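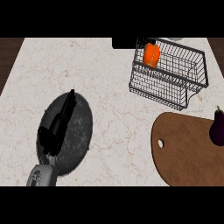

Viola Bianchini wrote back that our first budget read like a shopping list from somebody who had never paid for a repair, and she asked us to show what a simulated kitchen would let us leave off it. So we did, and this section is mostly our answer to her (plus a few things we found out while arguing over spreadsheets until nine at night).

Figure 3. One arm with an empty gripper over a frying pan, rendered in the simulated kitchen. A wire basket with an orange bell pepper in it and a cutting board with an eggplant share the counter.

4.2 Planning the purchase around the simulated counter

Let me back up a little. When we started Pronov, the plan was to buy two arms, bolt them to a real counter in the Clakesport lab, and work out the rest as we went. I still like that plan! It's a fun way to spend somebody else's money. But Amedeo Pagano kept asking what the second arm was for, and every time I tried to tell him I ended up describing a task that one arm could do perfectly well if it had a bit more time. Scenes like the one in Figure 3 are where we settled that argument. We laid out the counter in software with the things a cook would leave lying there, put a single arm in, and wrote our task list against that before asking anyone for a quote.

The first thing we got out of it was reach. The sales sheets give you a radius, and a radius is a lovely thing until you want to come down over a pan from one side and then go across to a basket in the far corner (with wire walls in the way, no less). Jolán Szalai wrote a small script that moved the base of the arm along the near side of the counter and checked 616 placements against every task on the list. Most of them were useless. The good ones sat in a pretty tight cluster, and once we could see that cluster we knew what size of arm to ask for, and we stopped looking at the biggest model in the catalog. That one decision moved more money than anything else in the plan.

The gripper was harder. We had penciled in a plain two-finger hand and a suction tool, with a changer so we could swap between them. A tool changer is one of those parts that looks cheap until you add the spare plates, the cables, and the afternoon you lose every time a pin bends. Ottavio Caputo wanted to keep it. I wanted to cut it. We went through the object list together, and vegetables with rounded bodies, pans and wire baskets were all on it, and suction didn't have an obvious job with most of them. The changer went into a "maybe next year" column, and the money went to a second set of fingers, which I expect us to need long before we need suction.

Now for the part Viola was really poking at, upkeep. Our first draft had one line for it and the line was blank. The new draft carries 1733 dollars a year for wear parts and cables, a figure we built up from the parts list item by item, and we spread the planned spending over 12 months so that we aren't begging for a transfer every time something snaps. I'll admit that the simulator is no help with this. A rendered cable never frays, and a rendered finger can press on a rendered pan all night without costing a cent. You have to get those numbers from people who own the hardware, so we called Cundomard and asked what they had replaced in their own workshop. It was a long call.

We also had to decide how much of the kitchen to buy. My rule of thumb is to buy the boring things twice. Pans, boards and baskets are cheap next to the arm, and if you can't get the same basket again in a year your test results stop lining up with the old ones. Real stone for the counter got a firm no from everyone. The Yagi bench we already own will get a plain laminate top, and the veined marble stays in software, where it costs nothing and still gives the camera a busy background to deal with.

Some things we left open on purpose. We don't have a good way to put a price on the staff time that goes into building the scenes, and Fulvio Serra thinks we undercount it badly (he built most of them, so he'd know). If you charge his hours to the project, the gap between simulating first and just buying the arm gets a good deal smaller. I'd still go this way again, mainly for the reach study. The order for the single arm goes out in May, and the line for arm 2 stays in the budget with a zero next to it until we have a task that needs it.

Reader comments

Jolán Szalai: The base placement script assumes the counter height is fixed. If anybody borrows it for an adjustable bench, run it again at each height before you sign for anything.

benchbudget: Did you price shipping and customs separately? Ours were buried in the quote and we only saw them on the invoice.

Ottavio Caputo: Separately, yes. And I still want the tool changer.

Contact: Pronov project office, Clakesport | Copyright the authors | Back to top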